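We use cookies to remember your settings. By continuing to browse you accept this. OK

ARUSTON SHORTS NIGHT — SCREENING ROOM SAFETY CHECKLIST WITH COMMENTS

Venue: Menader Hall, upstairs room
Program: animated shorts, two reels with an interval
Checked by: Kendra Lachance
Date of check: 23 August 2018
Previous check: June, before the stop-motion program

Marks used: OK, FIX (must be done before doors), WATCH (usable, look again next time).

1. Seating and aisles

Seats set out in rows, 64 total — OK
Center aisle clear to the back wall — OK
Side aisle, left — FIX
Side aisle, right — OK
Row ends linked together — WATCH

Comment: The left aisle narrows next to the radiator. Take the end chair off the last row on that side and stack it in the store room. The clips on the row ends are the old type and some are stiff. They hold, but they need two hands, and people setting up in a hurry leave them open. Check every clip by pulling on the chair.

Wheelchair places are at the front right and the back right. Do not fill them with loose chairs, even when the room looks full. Last time a chair was put in the back space during the interval and it was still there when the second reel started.

2. Exits and lighting

Main door opens fully, outward — OK
Rear fire door opens with one push — OK
Exit signs lit with house lights down — OK
Step lights on the raised platform — FIX
Emergency lights, test button held — OK
Stair light, lower landing — WATCH

Comment: One of the step lights is out and it is the one people need, on the aisle side. Hall office has been told. If it is not replaced by opening, put white tape on the edge of the step and post someone there with a flashlight for late arrivals. The stair light came on slowly but stayed on.

The exit sign over the rear door reflects on the lower corner of the screen during dark scenes. Do not cover it. We had a request from a filmmaker to hang a cloth over it for a short that is mostly set at night, and the answer is no. Moving the screen a little to the left takes care of most of it.

3. Projection and sound

Projector stand locked, wheels braked — OK
Projector vents clear on both sides — OK
Cables taped flat across walkway — FIX
Extension cords undamaged, no daisy chain — OK
Speaker stands, legs fully spread — OK
Sound level checked at front row — WATCH
Screen frame, safety cord attached — OK

Comment: The tape over the main cable had lifted near the third row. Pull it all up and lay new tape along the full length. Patching over the old tape makes a ridge. Use the wide matte tape from the blue box. The shiny kind leaves glue on the floor and the hall charges for it.

Projector fan was loud but the air coming out was normal. Leave it running for a few minutes after the last film before switching off at the wall.

The second short on reel one, the McIver student film, has a sudden loud section about halfway in. I ran it at the usual setting and it was too much from the front row. I turned the level down and could still follow the dialogue from the back. Mark the new position on the mixer with a pencil.

4. Program content and notices

Flashing image warning printed and posted at door — FIX
Same warning on screen before reel one — OK
Same warning on screen before reel two — FIX
Age guidance on the ticket page — OK

Comment: There are four films with flicker or strobe effects, two in each reel. The card before reel two is missing from the file that was sent. It needs to be put in before the reel is copied to the playback machine. The door notice should name the films, so that anyone who wants to step out knows when. The Jodthorpe film is the strongest, with black and white frames alternating during the train sequence.

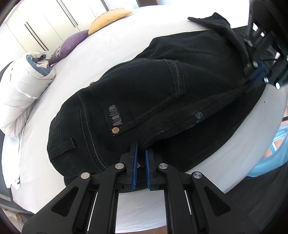 Sheena Ritchie asked whether the warning could also be read out loud before each reel, as a good part of the audience comes in talking and never looks at the screen until the first title. She also wanted the house lights kept at half for the start of reel two so anyone leaving could find the aisle.

Comment: Agreed on reading it out. On the lights, half is too bright for the first film, which opens on a very dark drawing of a harbor. We will try them low, with the step lights on, and bring them down the rest of the way once people are seated. Added to the running sheet.

5. Interval and refreshments

Kettle and urn on solid table, away from aisle — OK
Cord for urn behind table — OK
Spill kit on hand — WATCH
Trash cans not blocking doors — OK

Comment: Spill kit has paper towels but no wet floor sign. The hall has one downstairs in the cleaning cupboard. Bring it up before opening. Interval is 22 minutes on the running sheet. Please keep to it, the late bus matters to people.

6. First aid and people

First aid box stocked and in date — WATCH
Staff on duty know assembly point — OK
Head count taken at door — OK

Comment: Box is short on medium bandages. Assembly point is the far side of the parking lot, by the bike rack. The count sheet stays with whoever is on the door and goes outside with them if the alarm sounds.

Items marked FIX to be signed off by K. Lachance before doors open. Items marked WATCH carry over to the next sheet.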